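Home | Journal | Current Issue | Archive | For Authors | Contact

September – Geeta Singhal, Nisha Chauhan and Rakiya Akinola

4. Lease length and vacancy in small warehouse units
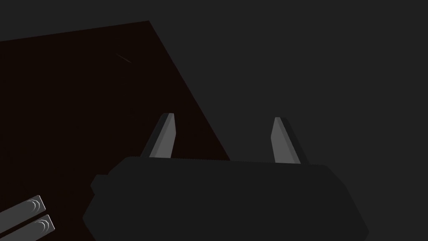

Figure 2. Simulated gripper with its two fingers set wide apart.

4.1 Setting and sources

The Rasthorpe estate was laid out as a mix of trade counters, light workshops and small warehouse units. Its owners have changed more than once, but the unit boundaries have mostly stayed as they were. This makes it possible to follow the same unit through several tenancies, which is difficult on estates where walls are moved each time a tenant leaves.

We used three kinds of records. The first was the rent roll kept by the managing agent, Dhillon, which lists the tenant, the start of the lease, the rent at signing and any break dates. The second was a set of marketing particulars, from which we took asking rents. The third was a group of interviews with tenants and letting agents, carried out by Akinola. Where the rent roll and the particulars disagreed on floor area, we used the rent roll.

The comparison estate, Stirnilley, lies on the other side of the ring road. It is newer and its units have higher eaves, so we do not compare rent levels between the two directly. We compare only how long units stood empty and how the terms changed when they were let again.

4.2 Short leases and empty periods

Units let on short leases came back to the market more often, as would be expected. They were also let again more quickly. Agents we spoke to put this down to the state of the units. A tenant on a short lease seldom puts in offices or a mezzanine, so there is little to strip out when the lease ends. Long-lease units often needed work before they could be shown, and in two cases at Rasthorpe the dispute over who should pay for that work went on well past the end of the tenancy.

The pattern at Stirnilley was weaker. Most tenants there had signed long leases when the estate opened, and few of those leases had ended by the time we closed the data. We treat the Stirnilley results as a check on the direction of the effect and draw nothing from them about its size.

One tenant accounts for a good deal of the movement at Rasthorpe. Climevero, a distributor of heating parts, took a unit on a short lease, moved to a larger one, and then took the first unit back as overflow space. We ran the comparison with and without these tenancies. Removing them lengthened the average empty period for short-lease units, but it remained below the figure for long-lease units.

4.3 Rents on reletting

Asking rents were a poor guide to what was agreed. Owners preferred to hold the headline figure and give a rent-free period, and the particulars do not show this. Lalit Shukla, who handled lettings at Rasthorpe for almost 7 years, told us that a lower headline rent would have affected reviews on the neighboring units, so incentives were used wherever the tenant would accept them.

We therefore spread each rent-free period over the time to the first break date and used the resulting figure in place of the rent at signing. On this basis the gap between short and long leases narrows. Short-lease tenants paid more at signing but received little or no rent-free time – long-lease tenants paid less and were given more of it.

4.4 Limits

The rent roll does not record units that were withdrawn from the market for repair, and some empty periods may be overstated as a result. Side letters were not made available to us. Interviews were held with tenants still on the estates, and those who had left are missing from the sample.

We thank Aarti Singhal for checking the lease dates against the original documents.

Previous section | Next section | Back to contents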